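Workshop Notes > Grippers > Finger pads and first grabs

Putting soft pads on a hand-held gripper (and getting it to hold a carton)

I've been building hand-held grippers at home since August, and the question I get most is how to stop stuff from squirting out of the fingers. The answer is pads, and then a whole lot of practice on kitchen junk! You don't need a shop for any of this. I cut mine on an old cookie sheet.

What you need: a sheet of soft rubber (mine is the Bollel stuff, the thinner of the two they sell), contact cement, rubbing alcohol, a sharp knife and a screwdriver that really fits your pivot screws.

Step 1. Open the jaws all the way and wipe the inner faces with alcohol. Do it twice if you've been handling them.

Step 2. Cut the pads a hair long. Glue both sides, wait until the glue feels tacky, press them on and clamp for 17 minutes. (I set that on my oven timer once by accident and it worked, so 17 it is.) Trim the extra afterward.

Step 3. Check the pivots. Tighten each screw until the jaw drags, then back it off a tiny bit. If one side moves easier than the other, your grip will twist everything you pick up.
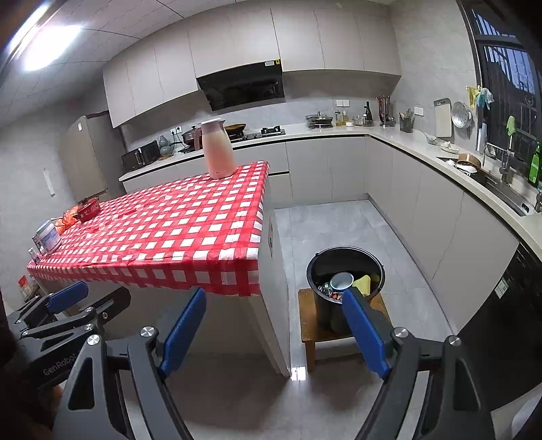

Step 4. Walk it around before you grab anything. Open and close while you move, reach low, reach high, and listen for clicking. My first set clicked like crazy and it was just a burr on one of the links - two strokes with a file and it was gone.

Step 5. Now the fun part. Start with something tall that has flat sides and come at it straight on, so both pads land at the same height. Squeeze slowly, stop when it quits sliding, and lift maybe an inch. Set it down, let go, and do it again.
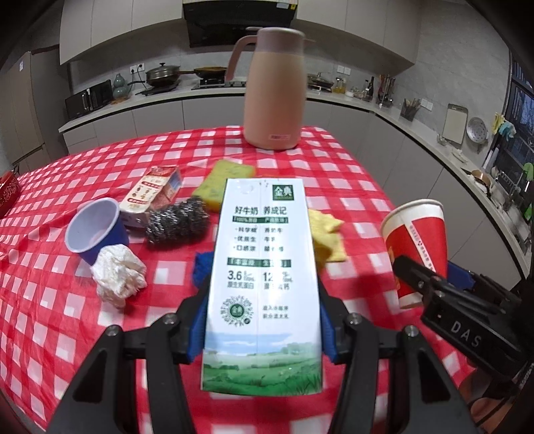
If the sides start to bow in, you're squeezing too hard. Try five clean lifts in a row before you move on to soft or round things, which are way harder (wads of steel wool will humble you). A pad that peels at the tip needs to come off completely. I've tried gluing just the corner back down and it never lasts.

Comments

Kylie Lowther: Used the Fourie rubber and had to clamp it overnight. Holding great now!

herk_bench: Do you round off the pad edges?

Author: Just the tips, with sandpaper - takes a minute.

Contact | Copyright Herkdale Workshop Notes | Back to top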